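Stuteren twin-arm bench kit: twelve weeks on household chores

The Stuteren is sold as a two-arm package for small workshops and, according to the brochure, "domestic tasks". We paid 1,053 dollars a month on lease, controller included, and ran it on tidying and packing jobs from a list of 12. Arms were mounted at the bench edge, with two-finger grippers and a camera at the wrist. Lighting was the ordinary ceiling fitting.

Setup took most of an afternoon. The wrist view is the one the software leans on during the final approach, and the gripper body takes up a good share of it.
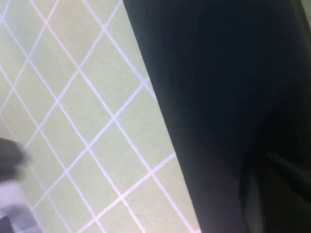
Calibration held for 5 days at a stretch before drift became a nuisance. Rigid items with matte surfaces were handled reliably. Cloth was poor. Anything glossy or thin-walled gave inconsistent depth readings, and the planner would stall without reporting a fault, so an operator has to stay within reach of the bench.

Two-arm coordination is better than on the older Prudier unit, which we returned in August. One arm can hold its position while the other works close by. Cable routing remains a weak point, and the supplied clips let go after a few wrist rotations. Putting sunglasses in an open box is a fair test of the whole system: the item is light, dark and awkwardly shaped, and the box walls restrict the approach angle.

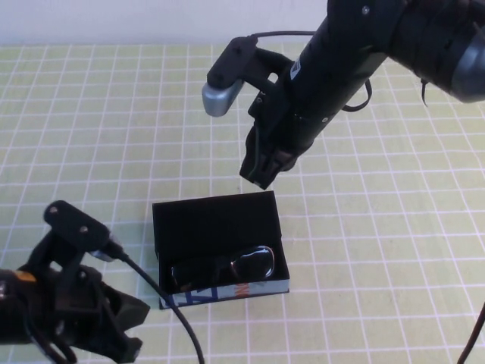
Degefa commented that a person does the same job in seconds and that the lease would pay for a fair few hours of casual labour. On cost alone I agree. The kit suits a shop with one repeated packing task and staff already at the bench. For the home it is too slow and needs too much minding. I would score it 6 out of 10, and look at it again once the gripper firmware is revised.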